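Skip to content Home Tickets Shared kitchen Contact
Search tickets...
Ticket 501 – Break room microwave, labels and door
Posted 25/05/2022 by Loukia Dimitriou

Hello everyone, and thank you for being so patient with me over the microwave on the Ronham floor! I know this ticket has been sitting open longer than it should, and a few of you have stopped me in the hallway to ask, so I'm putting everything in one place.

The complaint as it reached me was in two parts. First, people can't read the buttons (the panel is in Chinese, and the paper sheet we had from Terport has gone missing again). Second, two people told me it "wouldn't start" at lunch, and one of them ended up eating cold soup, for which I'm truly sorry.

I went through it slowly, with the door shut and with it open.
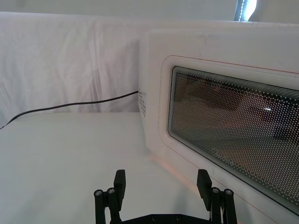
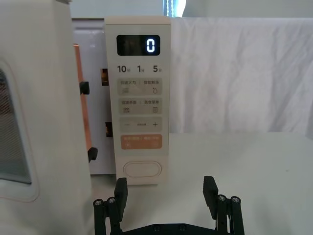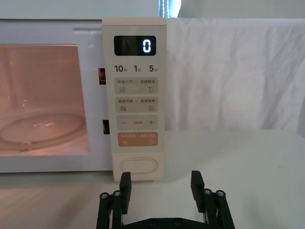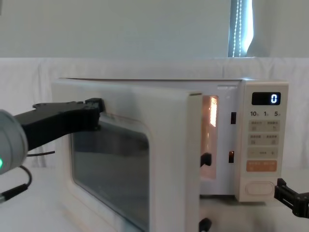
What the buttons say

The row under the display is the easy part – 10分 is ten minutes, 1分 is one minute and 5分 is five minutes. Please note they don't run in order, as I suspect more than one bowl of oatmeal has suffered for it. On the split buttons beneath, 微波火力 is the power level, 智能解冻 is defrost, 微波杀菌 is sterilizing and 美食菜单 is the food menu. Minus and plus are just what you'd hope. The big oval one lower down, on its own, is a push button.

About the door

There are two black hooks on the door and two slots in the body for them to go into, so give it a proper push and check top and bottom before you decide it's broken. A light inside and a 0 on the display don't mean it's heating, only that it has power.

Still to do

1. I'm typing up English labels, 2 sets, so we have a spare.
2. If it refuses to start with the door firmly shut, reply here with the time and which button you pressed – I'll pass that on to Tsakiris, who handle our repairs.
3. Please don't tape anything over the little vent holes on the side.

Status: open, waiting on labels. I'll look in again in August when the Drulleo people move upstairs, or sooner if anyone writes.

Warmly,
Loukia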